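Categories: Course Texts > Robot Learning > Equipment and Services
Last updated: May

Chapter Four
Buying a Hand-Held Gripper Kit

By the end of the last chapter we had a task list and a rough idea of how many demonstrations each task would need. This chapter deals with the equipment. It covers what a hand-held gripper kit contains, what the seller's service plan does and does not include, and how to test a kit on ordinary household jobs before paying for more of them. The running case is the Skemeck kit, sold by Drirketen, and the two jobs used throughout are handling a T-shirt on a bed and picking up a bottle from a table. Readers who already own a kit can go straight to the section on soft goods. 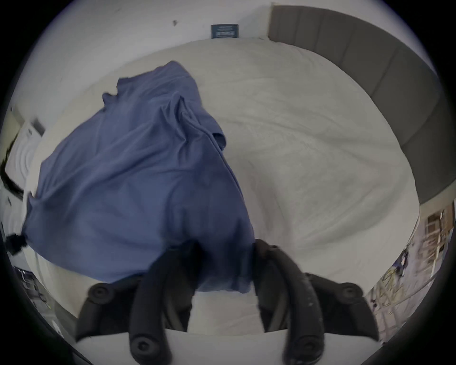
Boyang Jiang

A hand-held gripper lets a person record what a robot's hand should do without having the robot in the room. The person holds the tool, closes the fingers on things, and the camera on the tool records the work from close up. A robot with matching fingers can later be trained on those recordings. The word to notice is "matching." If the fingers on the kit and the fingers on the robot differ in shape, length or surface, the recordings lose some of their value, and no service plan will put it back. Ask the seller for drawings of both before you ask about the price.

The kit reviewed for this chapter came with curved black fingers on bracket mounts. The pads at the tips are pointed and have a fine cross-hatched texture. Drirketen sells the same fingers for mounting on an arm, and this was the main reason we chose it over the Kong kit, which is lighter and a little easier to hold but has no arm version so far.

What the price covers

Sellers quote kits in different ways, and quotes are hard to compare until they have been broken down. A full quote should list the tool itself, the camera and its mount, spare pads, the software license, and the hours of support. Drirketen puts spare pads in the base price and leaves support out. Pikorport, which rents kits by the month, does the opposite – support is part of the rent, and every worn pad is billed. For a class that meets once a week the rental is usually cheaper. For a lab that records every day it is not, and the difference shows up within the first term.

The software license deserves a slow reading. Some licenses let you keep the raw video and some let you keep only the processed files. The second kind ties you to one supplier for as long as you want to use your own data. Jonatan Løken, who ran the purchasing for our trial, turned down one offer on this point alone.

Storage is seldom in the quote. Our trial produced 853 recordings, and we had planned disk space for far fewer. Work out the space for one session, multiply by the number of sessions you expect, and then double the result.

Soft goods

Cloth is the harder of the two test jobs. A shirt has no fixed shape. It bunches, it folds under itself, and a finger that seems to be on one layer may be holding two. On a bed the problem gets worse because the sheet is cloth as well, and a fingertip pressed down to get under a hem can just as easily take hold of the sheet. White bedding with a colored shirt on top is a sensible first setup. The edge between the two is easy to find in the video, and mistakes are easy to spot when the recordings are checked. White on white can wait until the operators have had some practice.

The approach angle matters more than speed. New operators tend to come straight down, as they would for a solid object, and push the cloth flat. A lower approach lets the fingertip meet the edge of the garment from the side. Tyra Ljungberg, our most patient operator, started every session by moving the tool in slowly and stopping just above the bed for a moment before closing. Her recordings were easier to cut into steps afterward, and we have since made the pause part of our instructions.
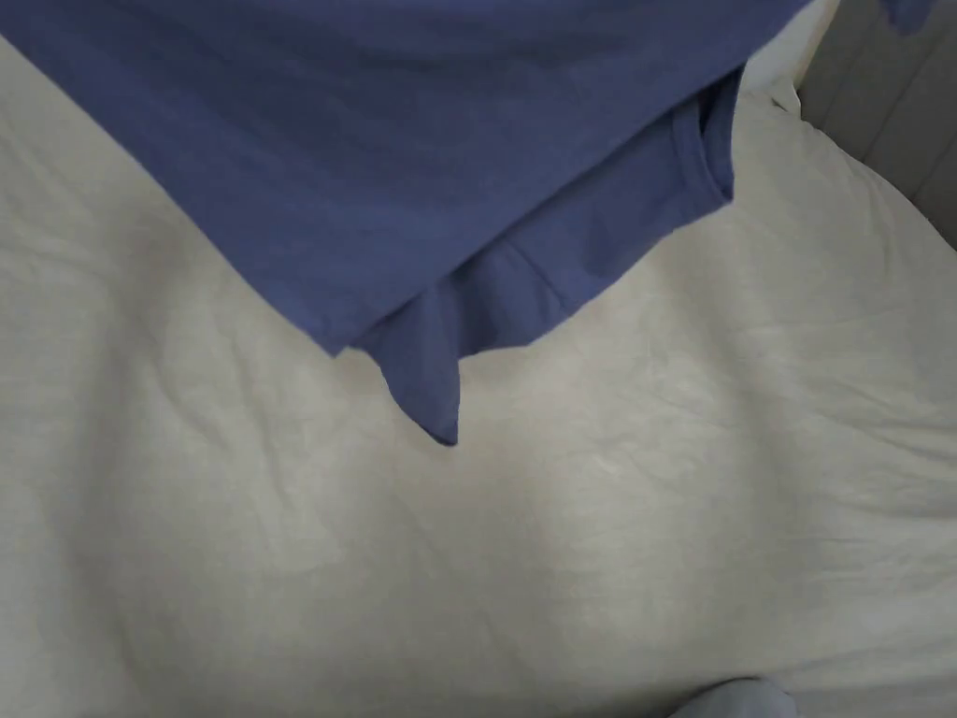
A lift also needs a clear end point. Decide before recording whether the job ends when the garment is off the sheet, when it is held still, or when it has been laid down again, and write the choice on the task sheet. In our first batch of 50 shirt recordings the operators had each settled on a different end point, and the batch had to be sorted by hand. The sorting took longer than the recording had.

A view from higher up is useful in this kind of work. The camera on the tool sees the fingertips well and the rest of the garment poorly, particularly when a fold comes between the lens and the collar. A head-level view shows how the cloth hangs, which layer is on top, and how close the lowest corner is to the bed. Drirketen offers a second camera as an extra. Check that its clock can be matched to the one on the tool. Ours could, after a firmware update, but the manual that came in the box described the old method and cost Jinlong Shao most of an afternoon.

Rigid goods

Bottles, cans and boxes are where most sellers like to demonstrate their kits, and for good reason. The shape stays the same from one try to the next, and a grip either holds or slips. That makes rigid goods a fair test of the hardware. If a kit gives uneven results here, the fault is likely to be in the pads, the mounts or the trigger, and it should be found before any cloth is recorded. 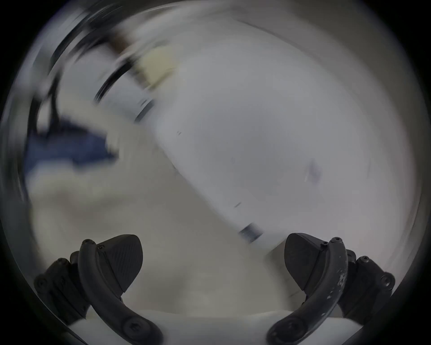

Motion blur is the most common reason for throwing a recording away. It comes from quick turns of the wrist, and it is worst indoors in the evening, when the camera needs a longer exposure. The tracking software can lose its place during a fast swing and may not find it again until the tool has slowed down. The Skemeck software marks such stretches but does not remove them. Of the first 70 bottle recordings we made, 51 passed the check. Mark Anthony Espiritu then moved the work to a brighter time of day and asked operators to turn the bottle at half their usual speed, and we kept both habits for the rest of the trial.

Wear should be written down as it appears. Black finish on curved fingers chips with use, and while chips on the outer side of a finger are harmless, damage to a pad changes the grip. Look at the pads at the start of each session, tighten the mounts by hand, and note any change in the log with the session number beside it.

The next section sets out the trial plan in full, beginning with the task sheet and the form used for checking recordings. Before reading on, find a quote for any kit of this type and list the items it leaves out.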